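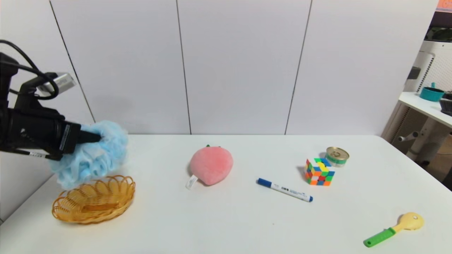
According to a reader comment on our December notice, signed only Evari Bench Group, a laboratory that compares grippers on household objects is measuring its own shopping habits. Change the sponge for a firmer one, the comment went on, and the ranking changes with it. The writer asked that we return to steel blocks and printed test shapes, which any other laboratory can order and which do not vary from one store to the next.

The objection deserves a full answer, and the Iluleo Laboratory is grateful to have received it in such plain terms. It is our view that the objection is correct on the facts and mistaken in what it recommends.

Machined blocks have served this field well. They have known weights, known friction and flat sides, and a gripper that fails on them has no business going further. We continue to use them for acceptance checks. Our concern is with what happens next. A purchasing office reads a table of results gathered on blocks, selects the arm and fingers at the top of that table, and installs them in a building where very little is shaped like a block. The comparison was sound, and the decision made from it was poor.

During the last comparison period the laboratory recorded 1415 grasp attempts across 5 finger designs, all on one arm and one controller. Of these, 178 were set aside for reasons unrelated to the fingers, chiefly calibration drift in the wrist camera and two controller faults that took longer to trace than they should have. We publish the number set aside because we believe every laboratory should. A success rate of 68 percent means one thing when all attempts are counted and quite another when an unstated number have been dropped.

The finger design supplied by Hafstein did well on rigid objects and lost ground on soft ones. The Atov fingers showed the reverse pattern. Had we tested on blocks alone, the first result would have been reported as a clear win, and the second supplier would have been told, wrongly, that its product needed work. Neither supplier paid for the trials, and both received the full record before publication.

Kitchen tools with a thin handle and a broad head remain the hardest class for us to score in a fair way. A gripper may close on the handle with good force and still let the head swing. Our scoring sheet counted such a grasp as a success until last year. It now records the grasp and the hold as separate entries, and we would urge others to do the same – the change cost us a week of clerical work and altered the order of two designs.
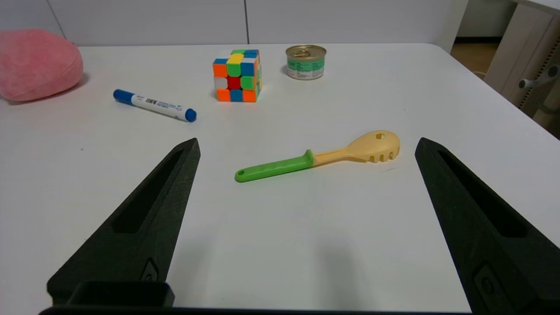
Wrist camera view with the fingers open on either side of a pasta server.

There is a second matter on which we differ from common practice, and it concerns the cameras. Many published comparisons treat the camera as part of the furniture. It is mounted once, described in a single line, and not mentioned again. Yet a wrist camera that sees both fingertips allows an operator or a control policy to correct an approach late, and a camera placed elsewhere may not. When two grippers are tested with different camera positions, the result belongs to the pair. We have read reports in which this was plainly the case and in which the credit went entirely to the fingers.

The laboratory therefore asks that any gripper comparison state where each camera was mounted, what portion of the fingers it could see, and whether that view was the same for every design tested. Where the mounting had to change to suit a longer finger, the report should say so and should give results for the shorter finger under both mountings. This is tedious work. It is also cheap when set against the price of an arm.
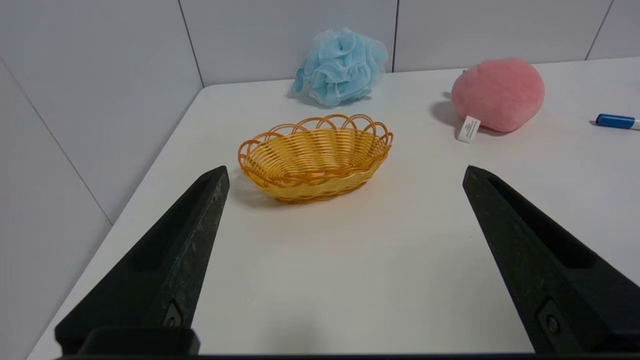

Woven and netted objects raise a related difficulty, in that they give a fingertip many places to catch. A finger may hook a loop of material and lift the object without ever having gripped it in the sense the designer intended. Some of our staff hold that this is a success, since the object was moved as requested. Others hold that it is luck and will not repeat. The laboratory has not settled the question. For the present we mark such lifts with a separate code and leave readers to include or exclude them as their own work requires.

We return to the comment from Evari. Everyday objects do vary, and a result obtained on one sponge cannot be carried over to every sponge. The proper response is to record the object with care, to keep a spare of each, and to report results by object as well as in total. A laboratory that does so can be checked by others. We have offered to send our object list and scoring sheet to any group that asks, and Evari has been sent both.

Iluleo Laboratory, Office of Test Methods
January 13, 2026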